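Pirunik Roll: Crew and Family Index
README for data release 2

Maintained by Ya-wen Liu
Last revised 10 October 2023

The Pirunik Roll lists the crew of the supply ship Pirunik and the relatives and shipmates who have registered with the crew association. It is meant for people tracing a family member's service and for those preparing reunion mailings. Please read the notes on missing values before sorting or merging any of the tables.

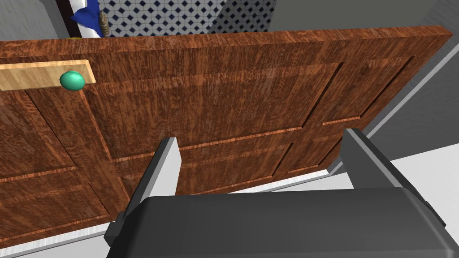
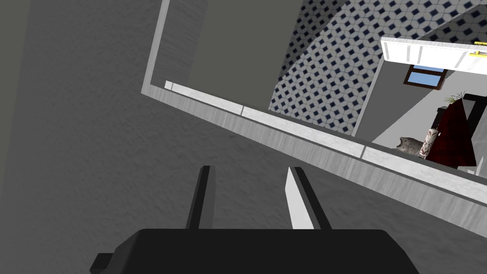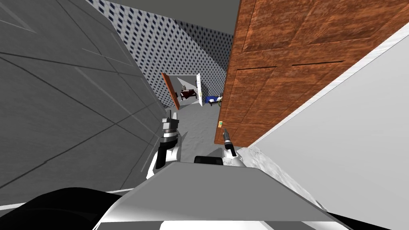
Contents of the release

crew.csv holds one row per person who served aboard. There are 204 rows.
contacts.csv holds one row per registered relative or shipmate. Street addresses and phone numbers are left out of the public copy.
berths.csv links a crew member to a division and a berthing space, where known.
sources.csv lists the papers each entry was taken from.
notes.txt holds corrections that do not fit in a column.

All files are UTF-8 text with a header row. Fields are separated by commas. Fields that contain a comma are wrapped in double quotes.

Fields in crew.csv

crew_id: permanent number. Never reused, including after a duplicate is removed.
surname, given: spelled as in the discharge papers. Other spellings go in alt_name.
rate_on_arrival, rate_on_departure: short form as written in the muster sheets. Not expanded.
date_on, date_off: year, month, day. An unknown day is entered as 00. Some spreadsheet programs will turn these into blanks or errors, so import both columns as text.
status: living, deceased, or unknown. "Unknown" means that the association has had no contact and no notice of death. It should not be read as either of the others.
source_id: points to sources.csv. More than one value is allowed, separated by a semicolon.

Where the data came from

Most entries were typed from the Barta muster sheets, which were copied on a flatbed scanner and read by eye. Text recognition was tried on the first folder and dropped; it confused 1 and 7 in the service numbers, and checking took longer than typing. The Lundeck papers supplied the engine room names for the last winter of service. Letters from families were used to fill in dates of death and married names. An entry based only on a letter is marked L in the confidence column and should be checked against a second source before it is printed on anything permanent.

Service numbers are held in the working copy and are not released.

Known problems

The December muster sheets have water damage along the right margin. Departure dates on those pages were taken from transfer orders when they could be found and left blank otherwise.
Two men with the same surname and initials served in the deck division. Their entries have been separated, but berths.csv may still have them reversed.
Shipyard workers and passengers are not included, even if they appear on a sailing list.
Names with accents were typed without them on the original sheets. Accents have been restored only when a family asked.

Changes since release 1

Removed duplicate rows caused by transfers off and back on.
Split the old "name" column into surname and given.
Added alt_name and confidence.
Moved 30 entries from contacts.csv to the private copy at the request of the people listed.

Loading the files

The Plamener import script reads all four tables and checks that every source_id exists. Run it from the folder that holds the files. It stops after 100 errors and writes them to errors.txt, with the file name and row number of each. Blank departure dates produce a warning and do not stop the import.

Use and corrections

The tables may be copied for family research, reunion work, and museum displays. They may not be used for sales mailings. Please keep the source_id column with any extract you pass on.

Send corrections with the crew_id, the field, the old value, the new value, and a copy of the paper that supports the change. Corrections without a paper are kept in notes.txt until one is found. Requests to remove a living person from contacts.csv are handled first and need no paper.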